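Ledik Cat Bed
By Teresa Leitão, July

We've had the Ledik in three of our pens since spring and I've been meaning to write it up properly, as so many of you ask about it at collection time. It's the round-cornered bed with the low front that you see on the shelves by the window, and yes, you can buy one from us!

The bed comes in two sizes. The small one suits kittens and neat little adults, and the large takes a full-grown tom with room to stretch his back legs out (Mota, our resident ginger, sleeps in the large and still hangs his chin over the side). Both have the same shape: a firm base, a padded wall on three sides and a dip at the front so older cats can step in without a jump. I can't tell you how much difference that dip makes to a stiff old lady of seventeen.

What's in it

The base is a dense foam slab inside its own zipped cover. The wall is filled with soft fibre and stitched into sections, so the stuffing stays where it should even after a determined session of kneading. On top there's a loose cushion, fleece on one side and brushed cotton on the other. In the summer we turn them cotton side up, and most of the cats seem happier for it.

The underside has little rubber dots. They grip well on lino and tiles, less well on carpet, but then it doesn't slide much on carpet anyway.

Which size to pick

Measure your cat asleep and curled up, nose to rump, and add a hand's width. If you land between the two, go large. Cats love a snug fit, but they do also like to roll over, and a bed they can't roll over in tends to get swapped for your pillow. Two kittens from the same litter will share a large for months.

Washing

Everything except the foam slab goes in the machine. We wash ours at 35 on a gentle cycle with a plain, unscented powder, and they've been through it more times than I'd like to admit. Brush the hair off first with a dry rubber glove, or your filter will suffer. The wall section takes a good while to dry, so give it a shake every so often to keep the filling even. No fabric softener please - the smell puts a lot of cats off, and it flattens the fleece.

If the foam gets wet, stand it on its edge somewhere airy and leave it be. It's slow, but it does come back to shape. Spare foam slabs and spare cushions are sold separately, and I'd suggest a second cushion if you have a long-haired cat or one with a delicate tummy.

Settling a cat into a new bed

Some cats climb straight in. Others walk round it for a week as if it owed them money. What works best for us is a worn jumper or sweatshirt laid over the cushion, something you've had on for a day and haven't washed. It smells of home, and it takes away that shop smell the bed has when it first comes out of its bag. An old one is best, as it may never be fit for the office again. 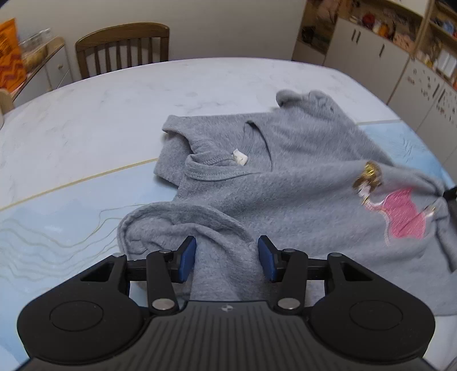
Where to put it

Up high if you can, and with a wall behind. A wide windowsill or the top of a sturdy chest of drawers is lovely. Keep it well away from the litter tray and a decent step from the food bowl too. If your cat already has a favourite spot, put the bed exactly there, even if it's a daft place, and move it later in small stages.

For boarding cats you're very welcome to bring their own Ledik along with them. Please put a name on the label inside the cushion, because we have a lot of them about now and they all look the same in the laundry basket!

Colours and stock

There's oatmeal, slate and a deep green. Slate shows white hair terribly. Oatmeal hides nearly everything apart from muddy paws. The green sells out first and we've got 5 of the large left at the moment, with more on order from Undamel, who make them. Small ones are in stock in all three colours.

We also keep the Tindum blanket, cut to fit the large bed, for cats who like something to burrow under. It washes the same way as the cushion.

Come and have a look at the beds in reception, or ring us and we'll put one by for you. We hold them for 7 days.

Last updated: July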